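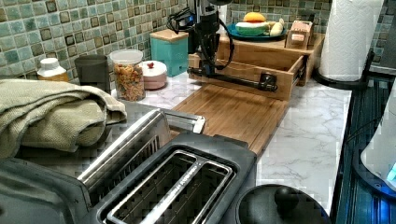
Crédence mosaïque et rangement du fond de plan de travail

Accueil > Forum > Cuisine > Plans de travail et crédences

carreleur_du_dimanche
Crédence en petits carreaux carrés, verts mélangés (sauge, menthe, gris pâle), avec des carreaux plus foncés brun et noir répartis en grille. Devant, une rangée de boîtes et un casier-tiroir en bois clair sur une plateforme. Deux questions :
1) joint ciment ou époxy derrière les boîtes ?
2) faut-il un débattement devant la plateforme pour le tiroir ?

mdf22
Époxy derrière la zone de préparation, ciment ailleurs. Le ciment se tache au gras, surtout en teinte claire. J'ai posé du Skastau gris moyen en septembre, rien à signaler.

Zdislava Ďurica
Pas d'accord. Sur de la mosaïque, l'époxy est pénible à nettoyer et le voile reste dans les angles. Un joint ciment fin hydrofugé suffit si on essuie. Pour le tiroir : oui, il faut pouvoir le sortir complètement sans déplacer le reste. Je mettrais aussi le bocal transparent à couvercle blanc au bout de la rangée. Coincé entre le gobelet gris et la boîte rose, il oblige à lever le bras par-dessus les autres.

carreleur_du_dimanche
Le bocal reste là, c'est celui qui sert le plus. Autre point : j'ai une pièce en T, teinte bronze foncé, à cheval sur la planche et le plan en marbre blanc.
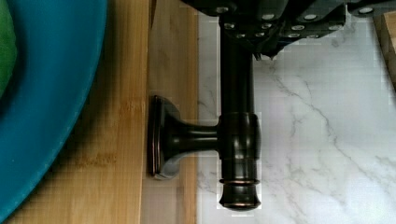 Pièce en T, planche en bambou et bol turquoise.

mdf22
Platine carrée à bord mouluré, tige évasée. Ça ressemble à un support de porte-serviettes. Je regarderais chez Varker ou Zanwood, sans garantie. Mesure l'entraxe des vis avant de commander quoi que ce soit.

Sheehan2000
Ou un bout de robinetterie. Sans voir le dos de la platine, on ne peut pas trancher. Dans tous les cas, ne pas laisser du métal directement sur le marbre : une rayure se reprend mal. Un tapis de 2 mm, ou la planche entière.

Zdislava Ďurica
+1 pour le tapis. Et huiler le bambou sur les deux faces, chants compris. Huilé d'un seul côté, il peut tuiler.

mdf22
Deux faces, d'accord. Par contre pas d'huile de lin crue, elle poisse. Huile minérale, 5 heures, essuyer l'excédent.

carreleur_du_dimanche
Noté. Ce sera ciment hydrofugé, et je reviens avec l'entraxe.

Sujets récents
Joint silicone entre marbre et crédence
Huiler une planche en bambou : quel produit ?
Coulisses pour petit tiroir posé
Percer la mosaïque sans éclats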